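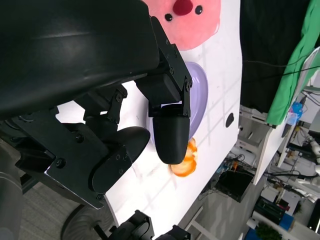
So we finally have a number for next year's gripper budget! I sat down with Sinéad Cronin in the Canadville lab on 2020-08-26 and we went through the quotes line by line. Driltum wants $1472 for each gripper, with spare finger pads thrown in, and Mladenović came in at $800 - but with a wait of six weeks and no pads at all.

Sinéad likes the cheaper one (of course she does, she signs for it). I'd pay extra for the pads, we go through a lot of them.
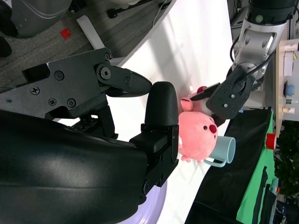 Two arms, a pink plush toy and a light blue mug on the lab table.

We'll probably order two to start with and hold the rest until February, when the Multhorpe money comes in. Got a strong opinion on either one? Drop me a line before we sign.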